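Chapter 5
Washing Clothes at Home
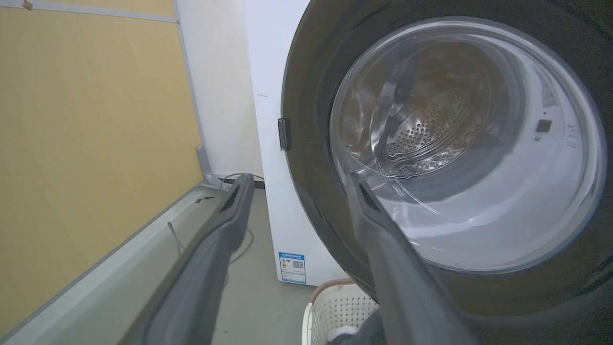 Most households wash clothes several times a week and give the job little thought. It is still one of the larger users of water and electricity in the home, and a good deal of damage to clothing happens in the wash. This chapter deals with the front-loading machine, the kind found in most kitchens and utility rooms, and with the choices a person makes before pressing the start button.

A front loader washes by lifting and dropping. The clothes lie in a steel drum that turns on a level axis. Raised paddles inside the drum carry the wet cloth up one side until it falls back into the water at the bottom. The drum wall is pierced with small holes, so that water can pass in during the wash and be thrown out during the spin. The round glass in the door bulges inwards and helps to keep the load in the drum. A rubber seal behind it stops the water escaping.

Because the clothes have to fall, they need room. A drum packed to the top turns as one heavy lump and the middle of the load stays dirty. As a rule, leave a hand's width of space above a cotton load, and more for wool or delicate items. A very small load can also cause trouble, as one wet towel may gather on one side and make the machine shake when it spins.

The energy label gives a coloured scale for comparing machines, and a code that can be read with a phone. It does not tell you what your own washing will cost. That depends on the programme you choose, how full the drum is and how often you wash. In section 2 we follow a household in the town of Karkville through a month of laundry and work out where its electricity went. Most of it was used to heat water.

Spin speed also matters. At 1000 turns a minute a cotton shirt comes out damp and will dry on a rack overnight in a warm room. Lower speeds leave more water in the cloth but cause fewer creases - a fair exchange for linen and thin blouses.

Before you read on, look at the machine you use at home. Find the detergent drawer, the filter and the label, and note the largest load the maker allows. Wipe the door glass and feel inside the fold of the seal for fluff, coins or hair grips. Keep your notes, as you will need them for the exercise on page 28.

Key words in this chapter: drum, load, seal, filter, spin speed, programme, detergent, energy label.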